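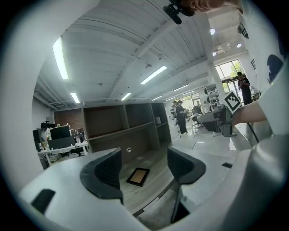
Getting hockey gear dry and keeping it that way

Jul 21, 2023

Summer is when most people find out what they left in the bottom of the bag. If yours has been zipped up in the garage since the last game of spring, open it outside and do the whole lot in one go before training camp starts.

Empty everything out, including the side pockets. Old tape balls go in the garbage. Skate guards and soakers come off the blades. Check the steel for rust while you're there. Light surface rust will come off with a soft eraser or a bit of white vinegar on a rag. Wipe the steel dry afterwards and put a thin film of light oil on it if the skates are going away for more than a month.

Shoulder pads, shin pads, elbow pads and pants can go in a front-loading washer on cold, gentle cycle. Do up all the Velcro first or it will chew the liners. Use half the usual detergent and no fabric softener. A top-loader with a centre post is too rough for shoulder pads, so do those in the bathtub with a scrub brush and rinse until the water runs clear.

Do not machine wash skates or helmets. Pull the insoles out of the skates, wipe the boot inside with a damp cloth and leave the tongues pulled forward. For the helmet, use dish soap and lukewarm water on the padding, then a separate soft cloth for the visor. Paper towel will scratch it.

Dry everything on a rack with air moving past it. A box fan on low overnight does most of the work. Keep gear off the furnace vent and away from baseboard heaters – direct heat stiffens palms and can loosen the glue in skates.

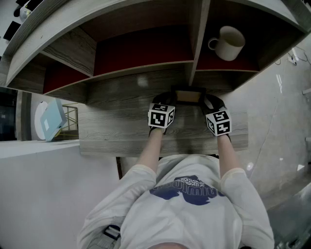

GLOVES AND SMALL ITEMS

Gloves take the longest. Stand them cuff down over a pair of dowels or two pop bottles with the bottoms cut off, and turn them once a day. If the palms have dried hard, work them by hand for a few minutes before you try any conditioner. Most of the time that is enough.

Mouthguards should be brushed with cool water and kept in a vented case. Hot water will change the fit. Replace one that has been chewed through.

Larysa Dovhaniuk wrote in to say she hangs a mesh laundry bag on the back of the mud room door for neck guards, wrist guards and spare laces, and the whole bag goes in the wash with the jerseys. It works well. Tie a knot in the drawstring so it doesn't open in the machine.

For sticks, scrape off the old tape and any leftover glue with a plastic scraper, then wipe the blade down. Paint thinner is not a good idea on composite. Store sticks upright in a corner or flat on two wall hooks – not leaning at a low angle, especially if they are wood.

The bag itself gets turned inside out, hosed down and hung from the clothesline by both handles. Sprinkle baking soda in the bottom before you repack, leave it overnight and shake it out in the morning. Repeat in November, when the season is well under way and the bag has started to smell again.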